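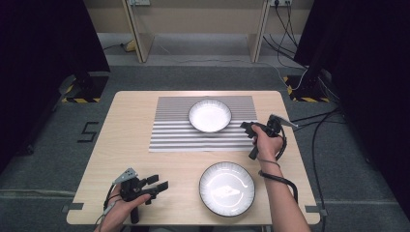 Household Task Readiness Checklist: Table Setting and Clearing

Form 212, Bickerstaff site

Purpose. This checklist is used to judge whether a machine may be entrusted with a household chore without a person standing by. It covers one chore only: placing, stacking and removing plates on a dining table. The work at hand consists of two plates, a striped mat and a wood-grain table, handled by a person holding a gripper in each hand. Ratings are Ready, Ready with Limits, Not Ready and Not Rated.

Section A. Work Area

A1. Table stable and clear of items not needed for the task.
Rating: Ready.

A2. Floor cables routed away from the operator's standing position.
Rating: Ready with Limits.
Comment: Cables cross the carpet, and a bundle passes the right side of the table. A person steps over a cable without much thought. A wheeled machine of the Javammont type must be shown to do the same or be kept off this floor. Cover or reroute before any mobile trial.

A3. Stand positions marked on the floor.
Rating: Ready.
Comment: Hazard-striped tape is in place at the stand bases. Replace when worn.

A4. Overhead light free of strong glare on the work.
Rating: Not Ready.
Comment: Glazed plates return bright patches of light. Software that locates a plate by its rim may accept such a patch as an edge. The dark rims are helpful in this respect. Plain white plates are to be tested separately and are outside this form.

Section B. Grippers

B1. Finger pads intact, seated and free of grease.
Rating: Ready with Limits.
Comment: Some wear is present at the pad edges. Pads are to be changed after 100 cycles or when a torn piece can be lifted with a fingernail, whichever comes first.

B2. Pivot points checked for play.
Rating: Ready.

B3. Gripper cable does not pull on the wrist at full reach.
Rating: Ready with Limits.
Comment: Check again with the arm extended over the far side of the table. Slack that is comfortable near the body may not be enough there.

B4. Both grippers can approach the same item without contact between them.
Rating: Ready with Limits.
Comment: A person avoids contact by watching both hands. The Dokamness controller plans each arm in turn and has no equivalent habit. Stacked dishes near a table edge leave little room for a second gripper, and the approach should be rehearsed at low speed.

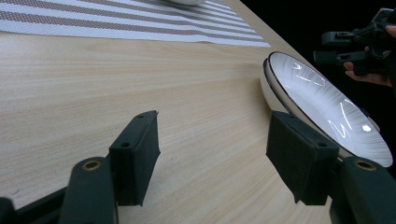
Reviewed by the Office of Equipment Inspection, Vureck
April 1, 2024

Section C. Handling

C1. Plate lifted from a flat surface without sliding.
Rating: Ready with Limits.
Comment: A plate lying flat offers only its rim. The finger must get beneath it or close on the edge. Unassisted machines attempted this lift 227 times under the current procedure, and the result was too uneven for a full rating.

C2. Stacked dishes separated one at a time.
Rating: Not Ready.
Comment: Where the upper dish sits slightly off center, the two rims run close together and a wide finger may take both. Human operators correct this by feel. No machine reviewed under this form does so dependably.

C3. Mat remains flat during placement.
Rating: Ready with Limits.
Comment: Woven mats can ripple. Smooth by hand before each cycle and record any shift of the mat.

C4. Plate may be tilted or turned on edge under control.
Rating: Not Ready.
Comment: This step is needed for racks and dishwashers and is the main obstacle to approval of the chore as a whole. 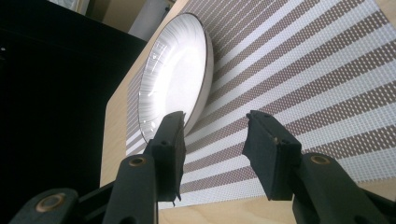
A plate on edge has a small area of contact with whatever is under it, and a minor error in grip may let it roll or drop. The inspector should keep hands clear of the fall path and should not attempt to catch a falling plate. Stop the cycle and log the event, even where nothing is broken.

C5. Item released without being dragged by the finger.
Rating: Not Rated.
Comment: To be observed at the next inspection, in June.

Section D. Finding

Placement of a single plate may be tried by machine with a person present at the stop control. Stacking, unstacking and edge handling remain human tasks at this site. Items A4, C2 and C4 must be closed before the finding is revised. The shop-floor version of this form, covering trays and parts bins, is issued separately and its ratings may not be carried over.

Retain the signed copy with the gripper maintenance record.

2 comments | 12 shares

Contact: Vureck Office of Equipment Inspection | © 2024 Vureck | Back to top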